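Chapter 4
Folding Soft Cloth

Pick up a book and it keeps its shape. Pick up a jumper and it becomes something else entirely – a slope, a tent, a heap with a sleeve hiding in it. I love this about cloth, and I hope that by the end of the chapter you will too! Start by looking closely at one soft pink piece on a plain white surface.

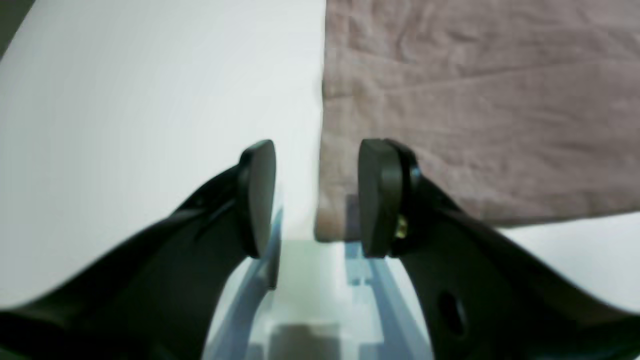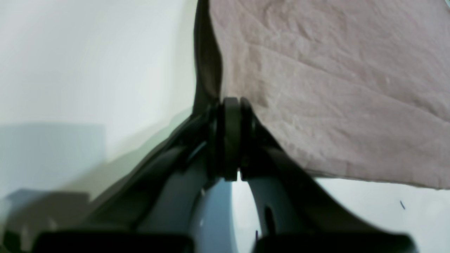
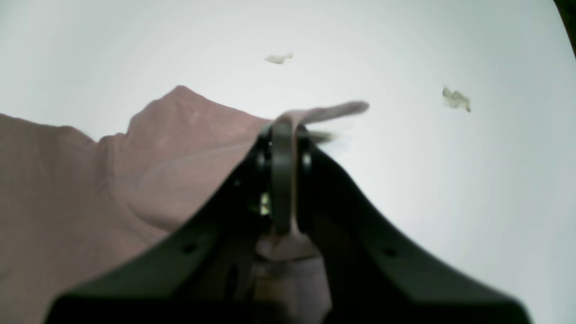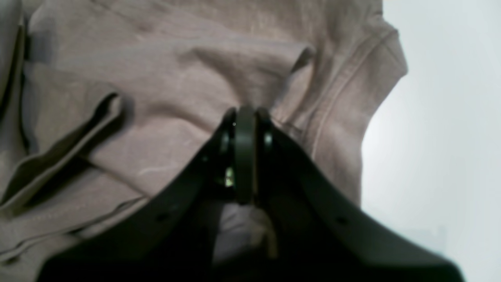 Every fold begins with a grip, and where you take hold matters more than how tightly. Pinch a towel at one corner and lift. The corner becomes a peak, the weight drops away on either side, and a crease runs down from your fingers. Now put it back and pinch the middle of one side. You get a different set of creases from the same towel, and if you let go too soon they stay behind as wrinkles.

Flurina Aigner taught fabric care for years at the Plivach laundry school, and she had her first-year students spend a whole morning on nothing but lifting and laying down. They used tea towels, flannel squares and worn-out T-shirts in every colour the storeroom had. By noon they could feel the difference between a woven cloth and a knit with their eyes shut. A woven cloth gives very little along the thread and quite a lot on the slant. A knit gives nearly everywhere (pull it sideways and watch it grow), so it needs a lighter hand and a bit more patience.

Words you will need

Edge: the outer limit of the cloth, whether hemmed or cut.
Crease: a line left where cloth has been bent.
Gather: cloth drawn together into a small space, as in a pinch.
Drape: the way cloth falls when part of it is held up.

Activity 4.1 – One towel, three lifts

Work with a partner. You will need a hand towel 65 centimetres long and a clear table. Lay the towel flat and smooth it from the centre outward. Lift it by a corner, then by the middle of a short side, then by a point near the centre. Sketch the creases each time before you lay it down again. Swap jobs and repeat with a T-shirt.

Keep your sketches. In Section 4.2 you will use them to choose the first fold for a long-sleeved top, and in Section 4.3 we move on to fitted sheets, which are my favourite part of the whole book.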